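Inard teardown kit, worth it?

gearloft_70
Looking at the Inard kit for PC recycling. Arm, wrist camera, gripper, software. Anyone running one on desktops?

amunteanu
Had ours since May. Good on side panels, slow on RAM. Support from Fasik is decent, they answer in a day.

bangash_bench
Slow is generous. Mine takes 9 minutes a board. I sent it back.

amunteanu
Did you do the 2.4 update? Ours got a lot faster after it.

bangash_bench
Yes. No difference.

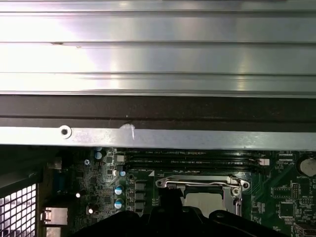 chwon
The wrist camera is the best part of the kit for me. Glare on bare aluminum is still a problem, so I dim the bench light. Board detail holds up fine, and you can read BATTERY next to the coin cell. The gripper does block part of the socket when it's in close.

gearloft_70
Thanks. What do spare finger pads cost?

chwon
267 for a set of 2.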